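Handheld gripper for cloth tasks: wide lens or narrow lens?

Reseck Forum > Grippers and End Effectors > Data collection hardware

rbrinkmann
We are choosing a handheld gripper for a bedroom task set, mostly clothes and bedding. I have had two units on my desk since July. One is the GenRobot.AI one with the wide lens, the other is a Pruvora with a narrower lens and smooth rubber tips. Still from the first one:

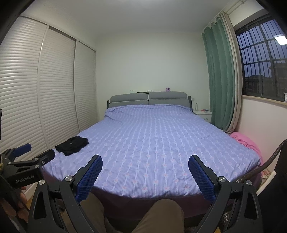

GenRobot.AI unit at the foot of a double bed, blue textured pads, black garment on the mattress.

With the wide lens I get both fingers, the whole bed, the wardrobe and the window from one spot. The Pruvora from the same distance gives me the mattress and not much else. On the other hand the Pruvora lines stay straight, and the louvered doors in this one bow out a lot. Has anyone trained on both?

kekeli_k
Yes, both. Go wide. On our folding set we had 930 episodes from a narrow lens and lost the far sleeve in a lot of them as soon as the hand got close to the cloth. Then you have a policy that guesses. The curve doesn't matter if the lens is the same at training and at run time.

nhi.khong
I disagree with the last part. It matters if you do any pose tracking off the same stream. Our tracker drifted near the edges until we redid the calibration with a proper fisheye model. The default pinhole model in our pipeline was useless on that lens. Budget a day for it.

kekeli_k
Fair, I was only talking about the policy input. We take pose from a separate tracker.

rbrinkmann
Pose comes from the same camera in our case, so that is a point for the Pruvora, or at least a day of work. What about the pads? The textured ones held a T-shirt by one layer most of the time. The smooth ones slid off unless I squeezed hard.

SAquino
Textured pads are better on cotton and worse on anything knitted. Ours pulled threads out of a sweater. We also wore through a set after 2000 closes, at the front edge first. Check whether you can buy pads separately before you order four units.

thinh_d
Look at the light too. There's a dusky sky outside the window in your still and the room is lit from inside. If you record through the evening your exposure will move around. We locked exposure and gain at 30 fps and it helped more than swapping grippers did.

Also a black garment against black fingers is a hard case. I would keep it in the set, but don't judge the camera on that one.

nhi.khong
Agree on exposure. I don't agree that it beats the gripper choice. A bad pad gives you failed grasps and you can't fix that in settings.

thinh_d
Depends on the task. We were doing pillows at the Bodimthorpe flat. Anything grips a pillow.

SAquino
@rbrinkmann your knees are between the fingers, by the way. Do you stand a bit to the side for the real runs? The arm won't have knees.

rbrinkmann
That's me holding it low at the foot of the bed. For the real runs I'll raise it and tilt forward, so the operator is mostly out of view. Probably not fully, with a lens that wide.

kekeli_k
We just masked the bottom strip between the fingers. Took an afternoon – same mask for every clip.

nhi.khong
Careful with that mask. The cloth goes through the same area when you lift it.

rbrinkmann
OK. Plan for now is the wide unit, fisheye calibration first, locked exposure, no mask until I see what gets lost. I'll run the same shirt fold with the Pruvora and post both success rates in this thread. If anyone has the calibration board size that worked for them, please post it.

nhi.khong
Will look it up when I'm back at the lab.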